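3. Collecting the demonstrations

In the first plan of our project we wanted to teach the arm, which we call Nisto, only by remote control. Zbigniew Sikora wrote the control program in December, and it worked, but it was slow. One person needed 80 seconds to bring the fingers to a magnet on a whiteboard, close them and pull. After 30 attempts most of us had tired wrists, and the recorded paths were full of small stops.

For this reason we changed to the hand-held gripper. The person holds it and does the task with their own arm, and the markers on the fingers let our software, Flindutar, calculate how far the fingers are open. The arm is not needed at all during this part of the work – it only has to repeat the movement later.
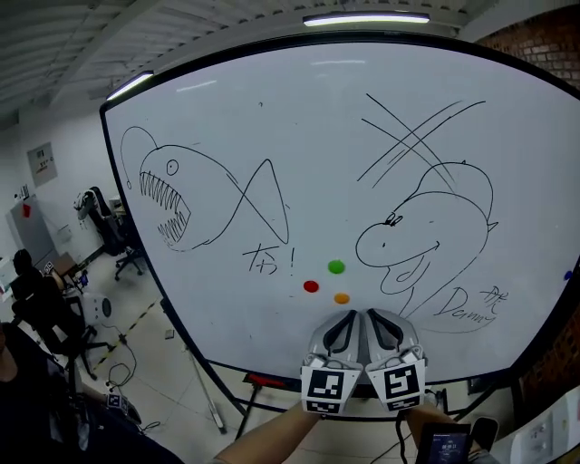
The whiteboard task looks easy, but it has two difficulties. The first is the angle. If the fingers come to the board too flat, the pads slide over the magnet and do not hold it. The second is the force. A person feels the contact and stops pushing, but the arm has no such feeling, so it must learn the correct distance from the pictures alone.

We also had to agree on one way of moving. In our first set every student approached the magnet from a different side, and the trained model hesitated between them. In the second set all of us started low and moved up. We removed 17 recordings where the markers were hidden for too long.

The training itself is described in section 4. The comparison with the remote control data is in section 5, but it is small, and we would like to repeat it with more people.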